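Visit to the Tidow open day: two-hand handling service for small workshops

March 2026

I work for a small company that makes insoles and trays for packing, and my manager asked me to go and see the Ultano service from Tidow. It is a rental offer. You pay 2,000 euros each month and they bring the robot with two arms and two hands, install it, and teach it your parts.

The visit started with a talk of 53 minutes, which I found too long. After it Johanna Pichler took our group to the demonstration area.
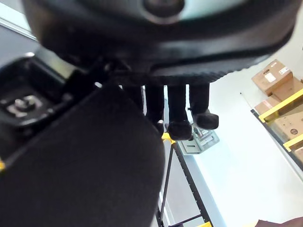
The rental price includes the hands, and this was important for me. At Goossens, where I asked for an offer last year, the hands were a separate contract and the spare fingers were separate again. Tidow changes a worn finger pad without extra cost, but you must send back the old one.

The task for the day was handling black molded shells on a yellow table. Ms. Pichler explained that they chose these parts because a hollow shape with a rim is difficult for a suction cup. She also said that a new part needs 71 demonstrations by an operator before they accept it for production. I wrote this number down twice, as our catalog changes every May and we would have to repeat this work.

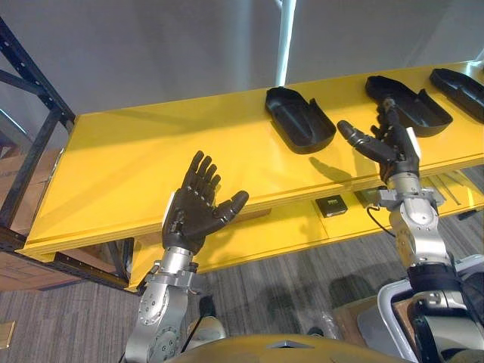 Can the customer teach a new part without Tidow?
After a training course of 3 days, your own operator may do it, but Tidow still checks the result from a distance before it is released.

I asked also about the floor. They need a flat one, and the table must stay in the same place, or the calibration has to be done again. For us this is a problem, because we move our tables often.
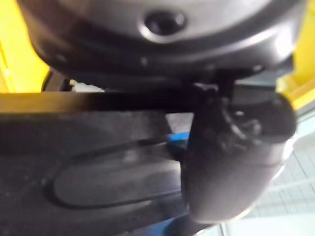 Lucrezia Bassi remarked that the calibration was much faster than what she knew from the Stesov system, but that she would not sign before seeing a full shift with her own parts. I agree with her. A demonstration in the supplier's building is always the best case.

The contract can be stopped after the first three months. Transport back is paid by the customer, and the price for it was not in the brochure. I have requested it by mail.

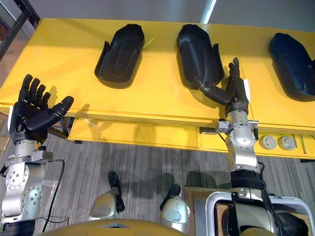 What I will report to my manager

The service is interesting for our trays and less for the insoles, which are soft and bend. I will propose a trial with one table and one type of tray. Suqin Shi from our production should join the next visit, as she knows better than me which parts make trouble on the line.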